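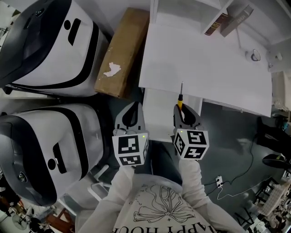 Blog > Around the House > Fixing Things

The white table and the wobble

I have been putting off the table for so long that I'd started eating my toast with one elbow on the corner to keep it level. Well, no more! I finally got the screwdriver out (the yellow and black one, which has outlived every other tool I've owned) and gave the whole back room a proper going-over, and I'm so pleased with how it went that I'm going to tell you far more than you need to know.

The table first. It's the white one I bought when I moved to Brodetbridge, flat-packed, carried up the stairs in two trips with a lot of swearing. It went together in an afternoon and was solid for ages. Then sometime in February it picked up a sway. Only a little one, the kind where your tea gets a ring of ripples when you type. I folded up a bit of card and stuck it under a leg and told myself that was a repair.

What I should have done is get underneath with a torch. Every bolt down there had backed off a bit, and one of them I could turn with my fingers. If you have a table like this, go and check yours now, I'll wait.

The trick (thank you, Ifor Llewellyn, who told me this years ago and whom I ignored) is to do them all up loosely first, then stand the table square on the floor, and only then go around and tighten. I'd always done each corner hard before moving on to the next, and so the last one never wanted to line up. This way it pulls together evenly. Quarter turns, go around, quarter turns again. It took three laps. I gave it a shove afterwards and it just stood there — lovely.

I did manage to lose a washer. It rolled off under the skirting and is presumably still there. The jar of odds and ends from Sayce, the little hardware shop on the corner, had one close enough in size, and I paid for that whole jar years ago at a clearance, so I'm counting it as free.

Then there was the shelf. The small white unit at the far end of the table, up against the wall, was leaning ever so slightly to the left, and once you've seen that you can't unsee it. Two of the fixings at the back needed a nip up and that was all! It only has a couple of books on it at the moment, the dark red one with the gold lettering on the spine and the grey one that leans against whatever is next to it. I had a whole row up there before, and I've decided I like it much better nearly bare. The rest have gone into the hallway where I might even read them. I've got to page 191 of the one I started at Christmas, which for me is flying.

A few people asked last time what I use for sticky marks on a white tabletop. Warm water with a tiny drop of dish soap, a soft cloth, and patience. I tried a spray called Aviten once and it left a haze that took longer to get off than the mark did. Maybe I used too much. Dry it straight away, whatever you use, and keep the water away from the joins.

Still on the list:

- the long cardboard box, which has a big torn patch where the surface came away and which I keep saying will be useful for something
- find a proper home for the screwdriver (drawer? hook?)
- felt pads for the legs, the thick kind
- the 1000-piece jigsaw, now that I have a table that will hold still for it

I'm most excited about that last one. It's a painting of the harbour at Clilter, nearly all of it sky, and I've had it since my birthday. I started the edges once on the old wobble and gave up when a whole side slid off onto the carpet.

I wore my HAPPY HOUR sweatshirt for the job, which is white and therefore a terrible choice for lying on the floor, but it's the comfiest thing I own and it washes well. Next time I'm doing the kitchen chairs. There are 5 of them and they all creak in different keys, so if anyone has had any luck with wood glue on an old joint, tell me which one you used and how long you left the clamps on.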